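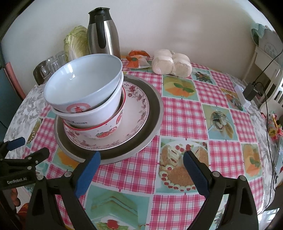

**Progress report: household handling equipment, second reporting period**
To: Kristýna Kubíček, grants office, Staden
From: Impi Aaltonen, equipment planning, Divura
Date: Apr 26, 2026

## 1. Status in short

The purchase of hand-held grippers is closed. The purchase of the first robot arm is open and has moved back by one quarter. Spending is under plan, mainly on account of that delay. We ask for one decision from Staden, set out in section 6.

Work in homes continued through March without a stop longer than two days. Tabletop tasks -- clearing, stacking, moving dishes between tray and table -- were the bulk of it, and they are the tasks the arm will be sized for.

## 2. Hand-held grippers

All units on the original order have been delivered and accepted. Acceptance consisted of a full open-and-close cycle test, a check of the linkage pins for play, and one working session in a home before sign-off. Two units were returned to the supplier for a stiff finger linkage and came back within the agreed term at no cost to the grant.

Finger pads are the main running cost. The plan assumed one change of pads per unit per half year. Rattana Kamolrat's maintenance log shows that pads used on glazed dishes and metal rims need changing sooner, with wear concentrated at the tip. We have moved to a fixed interval of 97 hours of use. Pads are changed in pairs, even when only one is worn, as an uneven pair changes the closing point and the operator has to relearn it.

The effect on the budget is small. Pads were entered under consumables and that line can carry the higher rate to the end of the grant. The next order will be placed as a single lot to save on shipping.

Spare parts held as of this report:

- finger pads, enough for two full changes of all units
- pivot pins and retaining clips, one set per unit
- cables, two lengths
- power adapters, one spare per kit

## 3. What the home sessions mean for the arm specification

The draft specification was written before we had sessions to draw on. Kulap Ruangrit reviewed it against the session notes, and four points have been changed.

**Grip opening.** The draft opening was set by drinking glasses and small cups. Stacked bowls and plates inside a tray are common, and the operators grip these at the rim. A wider opening would help with single large bowls but adds mass at the wrist. We have kept the opening and added a requirement for a rim grip at an angle, to be shown by the vendor on the vendor's own test bench.

**Reach.** Home tables are often against a wall, with tall items such as jugs at the back and low dishes in front. The arm has to come in from above. The reach figure is unchanged, but the vendor must now state it with the gripper pointing down and with a loaded wrist. Two of the data sheets we hold give reach for a bare flange only and can't be compared with the rest.

**Soft and wrapped goods.** Film-wrapped food and crumpled packaging were left out of the draft. They have been added as a secondary class. No bid will be rejected for failing on them, but results must be reported.

**Base and power.** The draft called for a floor stand with its own power cabinet. In most homes the free floor beside the table is narrow and already holds chairs and household items. A clamp base with an ordinary wall plug is now preferred. This removes one of the candidate arms, which needs a separate supply.

## 4. Procurement of the arm

Three vendors replied to the request for quotes. Painemal and Grarton both meet the revised specification on paper. The third offer was withdrawn by the vendor after the base requirement changed.

| Item | Painemal | Grarton |
|---|---|---|
| Clamp base | included | optional extra |
| Reach stated with loaded wrist | yes | pending |
| Spare gripper fingers | two sets | one set |
| On-site repair | no, return to depot | yes |
| Training for operators | half day, remote | one day, on site |

Painemal is lower in purchase price. Grarton is lower over the full term if one repair is assumed per year, because a depot return takes the arm out of use and we would need to rent a replacement. Yakubu Onyeka has asked Grarton for the missing reach figure and for a written repair time. Neither has arrived. We don't intend to sign with either vendor before both are in hand.

The delay has three sources: the change to the base requirement, the repeat of the quote round that followed from it, and a longer lead time than quoted last year for the wrist joint used in both arms. The first two are finished. The third is outside our control.

## 5. Budget

Amounts are in US dollars.

| Line | Change in this period |
|---|---|
| Grippers | closed, 859 unspent |
| Consumables | on plan, higher pad rate absorbed |
| Transport and cases | 122 over |
| Arm, purchase | no spending |
| Arm, insurance | no spending |

The overrun on transport comes from one extra hard case. The soft bags supplied with the kits did not protect the finger linkages in transit, and the two stiff linkages named in section 2 both traveled in soft bags. We have not shown that the bags were the cause. The case was bought anyway, as it costs less than one return shipment.

No money has been moved between lines. The insurance quote expires before the new delivery date and will be renewed on the same terms, subject to the insurer's written reply.

## 6. Decision requested

We ask Staden to approve the move of the unspent gripper balance to the arm purchase line. Of this, 500 would go to the optional clamp base if Grarton is chosen. The remainder would be held against shipping. If Painemal is chosen, the base is included and the full balance would be held against rental cover during depot repair.

An answer before the vendor choice would let us place the arm and base on one order. Without it, the base would be ordered separately, with a second delivery charge.

## 7. Open items for the next period

- Grarton: loaded reach figure and repair time -- Onyeka
- Pad order, single lot -- Kamolrat
- Acceptance test for the arm, draft two, with rim grip and wrapped goods -- Ruangrit
- Insurance renewal -- Aaltonen
- Cable routing at the table: power strips are often placed on the tabletop itself, and the arm's supply cable must not share that space. A side clip is being priced -- Kamolrat

The pad log and both vendor quotes are attached as separate files.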